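Chapter 4
Choosing a Simulation Kit for Shelf Picking

Most small firms meet shelf picking first through a bought-in simulation kit. The kit supplies a robot model, a set of shelves and some grocery items, and the buyer supplies the control program. This chapter takes one such product, the Jullance shelf kit, and works through the points a buyer should check before paying for it.

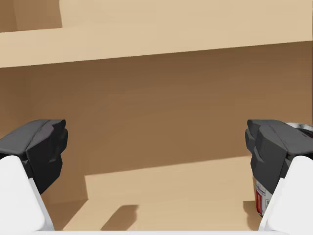
Hand cameras are the first point to check. A hand view is useful only if it leaves the target in sight, and large fingers get in the way. With the can partly hidden by the right finger and the white link under it, a program has little more than the silver rim and a piece of the label to work from. Halima Abubakar, who tested the kit for Dreslow over 17 working days, advised buyers to ask for a second viewpoint — and to ask what it costs.

The second point is the range of items. Tins and cartons call for different grips, and a carton lying on its side calls for another again.

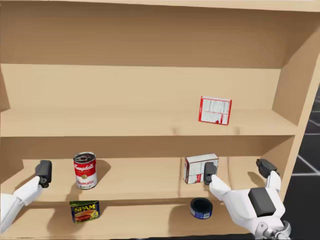 Figure 4.2 Two arms at the shelving unit, with tins and cartons on three levels.

Licence terms are the third point. At the time of Abubakar's review the basic licence cost 343 euros a seat and covered 2 seats. The full licence cost 805 euros and added support by email. Section 4.1 sets out the terms in detail, and Section 4.2 returns to the placing of cameras. Readers who already own a kit may go straight to the exercises prepared by Grímur Vídalín at the end of the chapter.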